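How a Robot Helper Is Looked After
A guide for young readers from the Stetham Center for Home Machines
Updated Jul 5, 2026

A robot that works in a home needs care in the same way that a bicycle or a piano needs care. Parts become worn. Screws slowly turn loose. Cables bend many times each day. This guide explains how the staff of the Center look after one robot, which is called Erby.

What Erby Is

Erby is a robot with two arms. It is learning to do small jobs at a table, such as picking up a spoon or moving a bowl. Each arm has joints, like your shoulder, elbow and wrist. At the end of each arm is a gripper. A gripper does the work of a hand, but it is much simpler than a hand. It has two fingers, and they open and close.

Inside each joint is a motor. The motor turns when electricity reaches it, and a small computer tells it how far to turn.

Setting Up the Table

Before Erby can practice, the work area must be made ready. The table is placed in front of the robot and must not rock. Tools such as spoons, forks and bowls are set out where the arms can reach them. Staff then stand back, and one person keeps a hand near the stop button. The stop button cuts the power to the arms at once.

Next, the arms are moved slowly to a starting position called "home." Home gives the computer a known place to measure from. If you have ever put your finger on the first square of a board game before counting, you have done much the same thing.
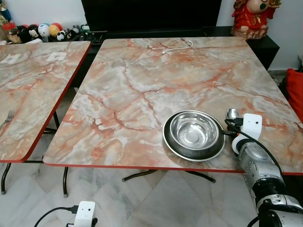
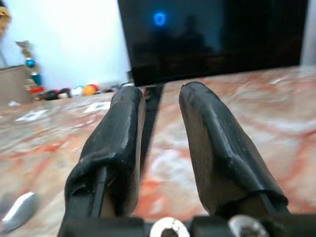 Caring for the Fingers

Fingers are the parts of a robot that touch things most often, so they are checked first. Metal is hard and smooth, and a shiny spoon can slip out of a metal grip. A rubbery cover helps a finger hold on. Your sneakers grip a gym floor for a similar reason.

Covers can wrinkle, slide or tear. At the Center, a technician looks at every cover before practice begins. A cover that has slid is pulled straight. A cover that has torn is taken off and replaced. In January the staff changed a full set after 755 practice grips, and they wrote the number in the robot's logbook.

Dust matters too. A dusty cover does not hold well — it behaves like a sock on a polished floor. The covers are wiped with a damp cloth and left to dry for 10 minutes before the power is turned on.

Checking Screws and Cables

Every time a motor starts or stops, the arm shakes a little. Over many days this can loosen screws. Each screw is tested with a hand tool, gently, because a screw that is turned too hard can damage the part around it. The full check of both arms has 21 steps and takes roughly 20 minutes.

Cables carry power and messages. A cable must be long enough to let the arm stretch, yet it must not hang where it could catch on the table. The technician bends each arm slowly and watches the cables move. A plug that feels loose is pushed in again with the power off.

When Something Goes Wrong

Sometimes a gripper closes in the wrong place. The cause may be a bent finger, a loose plug or a mistake in the program. The staff test one possible cause at a time. If they changed several things together, they would not know which change had fixed the problem.

Words to Know

Gripper: the part of a robot arm that holds things.
Joint: a place where an arm can bend or turn.
Logbook: a record of work done on a machine.
Technician: a person trained to set up and repair machines.

Safety Reminder

A robot arm can move without warning. Never reach toward one, even when it is still, unless a trained adult has told you that the power is off.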